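Tray cloth

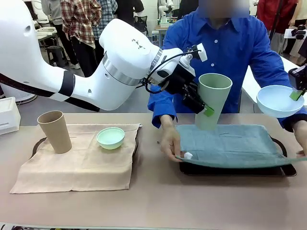

3 min read - 457 words

A tray cloth is a piece of fabric laid on a serving tray before the cups, bowls and other tableware go on top. It is larger than a napkin in ambition and often the same size in practice, and a good many households use one for both jobs without telling the guests. The cloth may be cut to fit the floor of the tray or left long enough to drape over the rim, as with the beige one beneath the paper-coloured cup and mint-green bowl.

Purpose

The usual explanation is that the cloth stops things sliding. It does so fairly well on a smooth tray, provided the cloth itself stays put, a condition on which the older manuals are silent. It also muffles the clatter of crockery and soaks up small spills. Large spills it merely distributes.

A second purpose is to hide the tray. Black trays show crumbs, dust and thumbprints with great loyalty, and a cloth in beige or grey-blue spares the owner a wipe.

Laying the cloth

The cloth goes on first. This is widely known and regularly forgotten, usually by someone already holding a cup. The standard method is to set one edge along the far side of the tray, let the rest fall forward, then take the front corners between finger and thumb and draw them level. Creases are smoothed outwards from the middle. If the cloth is still being straightened, the cup and bowl are kept clear of it until the corners are down.

Tall cups are placed before shallow bowls in most accounts, with a gap between them wide enough for a hand. Juniper Kincaid, in her household guide The Willberg Tray, puts the cup on the left and the bowl on the right and devotes 4 pages to defending this. Vaughn Alcantara reversed the order in a pamphlet of his own, and the two corresponded on the matter for longer than either cared to admit.

Overhang

A cloth that hangs over the front of the tray looks generous and catches on buttons. The Thibodeaux style allows a deep drop at the front and none at the sides. The Zasalia style tucks everything under, giving a neat edge and a tray that rocks slightly on the table.

Materials and care

Cotton and linen are the traditional choices. Towelling grips better and is harder to get flat, and small tea towels are often pressed into service - there is no rule against it, only a tone of voice. Cloths are washed with other table linen. Ironing is recommended by everyone who sells irons.

Cloths sewn with corner weights, known in the trade as Ilteck corners, hang straighter in a draught and make a noticeable noise in the tumble dryer.

See also: Napkin; Place mat; Doily; Tea towel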